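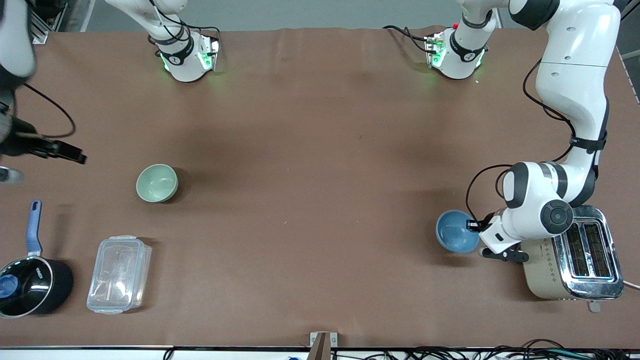

Glenys Cartwright has been writing down other people's recipes for longer than she has been any good at cooking them. Her book, a collection of dishes from the streets around Camdale market, began as a folder of scribbled notes and now runs to 310 pages, of which she is happy with most. She doesn't own much in the way of equipment and is suspicious of those who do. "Give me a saucepan, a toaster and a couple of bowls," she says, "and I can get you through the first four chapters." A black saucepan with a blue handle would do nicely, as would a toaster in chrome and beige, and the bowls need not match. One pale green and one blue is, by her standards, a dinner service.

We met at her kitchen table, where she made tea and then forgot to pour it. I asked how a retired bus timetabler ends up collecting recipes.

"By being nosy," she says. "I'd been eating Rezaul's dal for years and one day I asked him what was in it. He said lentils. That took up the next two years of my life."

Rezaul Majumder, who lives across the landing, had never measured anything. Cartwright stood beside him with a set of scales and intercepted each handful on its way to the pan. He found this insulting at first and later merely tiresome. The dal came out differently every time and she wrote down all 7 versions. The book prints the third, with a note from Majumder saying he prefers the fifth.

"People say 'until it looks right'," she says. "Right to whom? I've got a reader in Buvville who has never seen the stuff. She can't ring Rezaul up." A pause. "She did ring him up, as it happens. They talked for an hour and the onions burned."

Not everyone was so forthcoming. Eduardo Correia gave her his mother's salt cod with one ingredient missing, and admitted as much. Cartwright tested it with parsley, with bay and with a good deal of bad temper, and then printed it with a gap in the list. "He bought four copies," she says. "He thinks it's the best page in the book."

Hinata Onishi, by contrast, handed over her rolled omelette with drawings, timings and a list of the things Cartwright would probably do wrong. I asked whether the list was accurate.

"It was short," says Cartwright. "She was being polite."

The first printing was 500 copies, paid for out of a sum put by for a new bathroom. Her publisher, Gazi, is one man and a spare bedroom. She speaks fondly of both. There were misprints, including a lemon cake that asked for the juice of a lemming, and a reader wrote in to ask about substitutes. The bathroom still has its avocado suite, which she says is coming back into fashion, in the voice of a woman who has been saying so for some time.

Will there be a second volume? She has a folder going. Ashraful Saha has promised her a fish curry on condition that his brother doesn't hear of it, and the brother has offered what sounds like the same curry on the same terms.

"I'll print them on facing pages," she says, and goes to see about the tea – which by then had been standing long enough to need a recipe of its own. She poured it anyway. We both had two cups, and I was sent home with a jar of something brown and told to keep it upright.

Contact us | © Camdale Table 2025 | Back to top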